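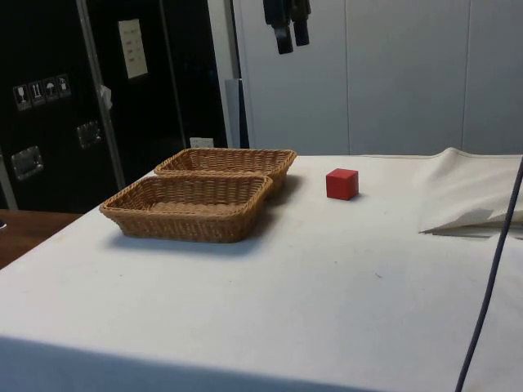

Rolo baskets in natural wicker, sold singly or as a pair.

Home Baskets Shelving Kitchen Bath Sale Stockists Contact

Brivness uses cookies to remember your basket and to see which pages get read. Accept all / Only what's needed

Rolo Rectangular Wicker Basket

The Rolo is an open rectangular basket for shelves, counters and tabletops. It is woven in tan wicker with a thick braided rim, rounded corners and a flat woven bottom. The sides slope outward, so the opening is wider than the base. It is shallow enough that you can see what is in it without taking everything out.

We have carried the Rolo longer than any other basket on this site. The shape has stayed the same in that time. The braid on the rim was made thicker after the first two seasons, when people told us the old one worked loose at the corners.

Size

Length at the rim is 400 mm. Height is 135 mm, measured from the surface to the top of the braid. The base is shorter and narrower than the rim on account of the slope, so measure your shelf against the rim figure and leave a finger's width at each end.

The baskets are made by hand and the length can be off a little either way. If you need two that match closely for a tight shelf, write "match please" in the order notes and the warehouse will set two side by side before packing.

Color

One color, which we list as Natural. Wicker varies. Within a single basket you will find strands from light honey to golden brown, and the rim can be darker than the walls. Two baskets from the same batch can differ by a shade. We do not stain the Rolo or sort it by color. It darkens slowly with age, faster near a window.

What it is good for

Mail and keys on a hall table. Rolled hand towels. Bread, with a cloth under it. Onions and potatoes, kept apart from each other. Napkins and flatware carried out to the yard. Socks, scarves and gloves on a closet shelf. Crayons and wooden blocks, so long as the pieces are bigger than the gaps in the weave.

It is less good for anything wet, anything with fine points that catch, and loose small things such as screws, beads or rice. Use a liner for those or choose a tin. Knitters should also use a liner. The inside of the weave is smooth to the hand but fine yarn will find an end sooner or later.

One or two

Most orders are for two. On a deep shelf people tend to stand them one behind the other, the front one for things used daily and the back one for the rest. On a counter or a table they usually go long side to long side. Because of the slope, the rims meet before the bases do, and there will be a gap lower down between the two. That is normal and is how the basket is shaped. Don't push them together hard to close it. The braids will rub and the outer strands will fray where they touch.

Two Rolos nest when they are empty. Set one inside the other and let it drop under its own weight. If you press it down it can stick, and pulling on the rim to free it is the most common way we see rims damaged. To separate a stuck pair, turn both upside down over a bed or a folded towel and tap the bottom of the inner one through the weave with your fingertips.
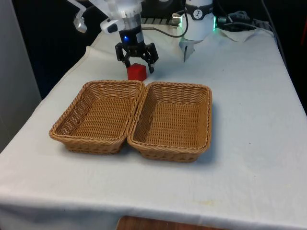 Erasto Nyamweya wrote to say that his pair has been on an open pantry shelf for four years, one for garlic and onions and the other for packets, and that the only wear is on the bottom corners where he drags them forward. He asked whether felt pads would stick to the weave. They will not stay on for long. A strip of shelf liner under the basket does the job better and can be washed. He also thought the basket should come in a deeper version. We have had that request from others and have passed it on to the weavers.

How much it holds

We do not give a weight limit, since it depends on how the basket is lifted. Standing on a shelf, it will hold whatever you can fit in it without trouble, including jars. Lifted, it should be carried from underneath with both hands. Lifting a full basket by one side of the rim bends the long wall and in time will pull the braid away from the uprights. Cans are fine for storing but too heavy to carry any distance in it.

Setting it level

A new basket sometimes rocks. It has been stacked and shipped, and wicker takes on whatever position it was left in. Mist the bottom lightly with plain water from a spray bottle, stand the basket on a flat surface with a towel underneath, and put a heavy book inside on a sheet of paper. Leave it for 48 hours. Do not soak it and do not put it near a heater to speed things up.

If it still rocks after that, send us a photo of the bottom and we will exchange it.

Cleaning

Dust with a dry brush. An old pastry brush or a soft paintbrush gets between the strands better than a cloth does. For crumbs, turn the basket over and tap it, then use the brush.

For sticky spots, use a cloth wrung out in water with a drop of dish soap, then a second cloth with plain water. Dry it in the open, standing on one long side so air gets to the bottom. No bleach, no dishwasher, no furniture polish. Polish collects in the weave and turns gray.

In a very dry house the strands can start to creak when you handle the basket. A light misting a few times over the winter is enough. In a damp basement the problem is the other way around and we would not keep a Rolo there at all.

Loose ends

There may be a few short ends on the inside when it arrives. Trim them with small scissors or nail clippers, close to the strand but not flush. Leave the long ends tucked along the underside of the rim alone. They hold the braid.

Liners

The Rolo liner is plain unbleached cotton with a folded hem and two ties on each short side. It covers the inside and turns down over the rim. Machine wash cold and hang to dry. It shrinks slightly the first time and fits better afterward. Liners are sold separately and come one to a pack.

You do not need our liner. A dish towel laid in flat will cover the bottom, and a pillowcase folded in half does well if you want the walls covered too.

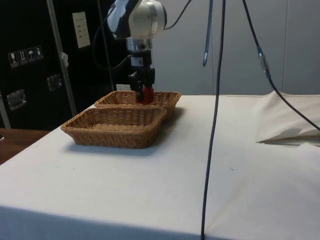

Two Rolos, one a little behind the other, with the rims nearly touching.

Shelving that fits

The Rolo fits lengthwise on all the shelves in our Jistutus range with room at the ends. It can also go in with the short side facing out on the deep version, and then you can fit more of them in a row. On the narrow Jistutus wall shelf the rim overhangs the front edge. Some people like it that way as something to pull on. We would not do it over a bed or a doorway.

For other makes of shelving, check the height as well as the length. Allow a hand's height above the rim or you will have to slide the basket all the way out each time.

How it is made

The uprights are set into the bottom first, then the walls are woven in rows around them and eased outward as they rise. The rim is braided last from the ends that are left over. The rim is the slow part. Amerley Odoi looks after our basket orders, and she checks the first piece of each batch against a sample kept in the warehouse before the rest are accepted. The last order was for 2,000 baskets and came in several lots, so if you order again later in the year the tone may be a little different from your first one.

Packing and delivery

Single baskets ship in a plain carton with crumpled paper inside. Pairs are nested with a sheet of card between them. There is no plastic bag. Wicker needs air, and baskets that travel sealed can arrive smelling musty. If yours has a grassy smell when you open the carton, leave it out in a room for a few days and it will go.

Orders placed before noon leave the same working day. We ship to all states. Cartons are light but bulky, so delivery for four baskets or more is worked out by carton and not by weight. You will see the cost before you pay.

Returns

Thirty days, unused, in the carton it came in or one like it. Differences in color between baskets are not a fault, but we will still take the basket back if you don't care for the one you got. Please brush it out before sending. For a cracked upright, a rim that has come open or a basket that won't sit level, write to Mererid Gethin at the customer desk with your order number and a picture. You won't need to send the basket back for those.

In stock

Rolo basket, Natural, single: in stock
Rolo basket, Natural, pair: in stock
Rolo liner, unbleached cotton: due in September, back orders taken

Page checked Friday, March 31, 2023

Filed under: Baskets & Bins / Wicker / Open Storage / Rolo

Get the Brivness letter. New stock and the odd discount, once a month. Enter your email to sign up. Unsubscribe whenever you like.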